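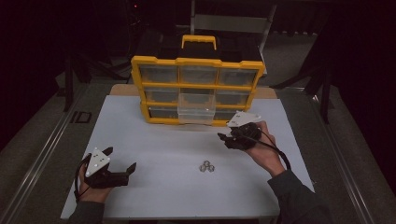 Nine-drawer organizer, yellow frame, middle drawer pulled out.

Small Parts Organizers - Frequently Asked Questions

Kiketar Bench Supply. Last tidied up in October. If your question isn't here, email the shop and Ustyna or Mohandas will get to it, usually same day, Friday orders excepted.

BUYING

Which one is the yellow one?

The nine-drawer. Three across, three down, clear drawers, black top with a carry handle. We list it as the Fasen 9. It's the one most people mean when they write in about "the little drawer thing".

Do you have it in another color?

No. Yellow only. People ask for gray a lot. We asked the supplier too - no plans.

What else is in the range?

Fasen 9, the small one. Panasiuk wall rack, bigger, no handle, screws to studs. And the Zoddale tray set, which has no drawers at all, just lift-out trays with lids. Totally different idea but people compare them so it's on the same page.

Which should I get?

Depends if you move around. Small stuff, one bench, you carry it out to the car now and then: Fasen. Workshop with a free wall: Panasiuk. If you mostly sit on the floor and sort things in front of you, the Zoddale trays are nicer.

How much is shipping?

$7 flat for one organizer. Free on orders over $79. The wall rack ships separately and takes longer, sorry, it's a heavy box.

Can I pick up?

Yes, side door, until 5:30 pm. Ring the bell. Bring the order number, the name alone isn't enough (we have a lot of Mikes).

Returns?

14 days, empty and clean. Please take your screws out first. We've had one come back full of fish hooks.

USING THE DRAWERS

How far does a drawer come out?

All the way. There's a small stop at the back so it won't slide out by accident. Pull until it catches, lift the front a little, keep pulling. To put it back, tip the same way and push in level.

Will the whole thing tip if I open one?

Empty, it can shift a bit on a slick surface. Loaded, no, unless you've got all the weight up top. Heavy stuff goes in the bottom row. Nuts, bolts, fishing weights, all down there. Top row for light things - O-rings, fuses, beads.

Can I open two drawers at once?

Sure. Not one above the other though, if you want to see into the lower one. A drawer pulled out in the middle row hangs over the one underneath and you can't get at it properly.

My drawer is stiff.

Nearly always something stuck behind it. Take the drawer out, turn the case on its back, shake gently. A washer will fall out. If it's stiff with nothing behind it, rub a candle stub along both bottom edges. Don't use oil, it gets on the parts and then dust gets on the oil.

Are drawers interchangeable?

Within the Fasen 9, yes, any drawer in any slot. They don't fit the Panasiuk and Panasiuk drawers dont fit the Fasen. Close, but no.

Do I get dividers?

Two per drawer in the box. Extra packs are on the spares page. They slide into the grooves, press down until you feel the bottom. If very small stuff is creeping underneath, a bit of felt in the bottom of the drawer fixes it.

SORTING

I have a huge coffee can of mixed hardware. Where do I start?

Dump it on something flat with a light color. A white board or an old sheet pan is fine, you want to see the dark bits. Pull out the obvious junk first, bent nails, stripped screws, that one key. Then big piles by type. Don't worry about size yet.

After that fill drawers one at a time. Take the drawer out, set it next to the pile, fill it, put it back, next one. Much faster than reaching into the case every time.

By size or by type?

Type first, for most people. Wood screws in one, machine screws in another, then dividers for short and long. If you only own one kind of thing (Mohandas has nothing but guitar parts at home) then size makes more sense.

How full is too full?

Leave a finger's width at the top. Overfilled drawers are how stuff ends up behind the drawers, see above.

Nine drawers isn't enough.

OK, then it isn't! Two cases side by side works well and you can still carry them. Past that, get the wall rack. One customer wrote in with 53 kinds of washer. That's a wall rack.

What do I do with the leftovers, the stuff that has no group?

One drawer for misc. Just one. When it's full, go through it and throw half away.

LABELS

Should I label clear drawers?

We would. You can see there's something in there but you can't tell an M3 from an M4 through the front, and in a dim garage you can't tell much of anything. Small label, bottom corner, so you still get to look in.

What sticks?

Label maker tape sticks well. Masking tape works for a few months and then goes brown. Wipe the front with rubbing alcohol first, let it dry. No acetone, it clouds the plastic and we can't fix that.

How do I get old labels off?

Warm soapy water, take the drawer out and soak it for ten minutes. Peel slow. Leftover glue comes off with cooking oil and then more soap.

CARRYING AND STORING

Is the handle strong enough?

For normal hardware, yes. Carry it upright, straight up by the handle, don't swing it. If you've got it packed with lead weights put a hand underneath as well.

Do the drawers lock for transport?

No lock. The stops hold them if the case stays level. In a car, put it with the drawer fronts against the back of a seat. Or a wide rubber band right around the case, top to bottom. Ustyna uses a luggage strap.

Can it live outside / in the shed?

Shed is ok. Direct sun isn't, clear plastic goes yellow and brittle after a couple of summers. If the shed is damp drop a silica packet in with anything that rusts.

Can I stack them?

Handle's in the way. So not really. A shelf for each, or the wall.

Is it ok on a rolling cart?

Yes, if the cart top is flat. Rubber shelf liner under the case so it doesnt wander when you push. Keep it back from the edge, you need space in front for an open drawer and for your hands.

CLEANING AND SPARES

Dishwasher?

No. Sink. Drawers come out, case gets wiped with a damp cloth. Dry everything before the screws go back in.

I cracked a drawer. Do I need a new case?

No, single drawers are on the spares page. Say which case it's for in the order notes, please, people forget this and we have to write back.

Handle came loose?

Email us a photo. Tell us when you bought it if you remember. Don't glue it before we've had a look.

Is it safe around kids?

Case is fine, what you put in it maybe not. No locks, remember. High shelf.

Still stuck? Use the contact form, put "organizer" in the subject line and it'll land with the right person.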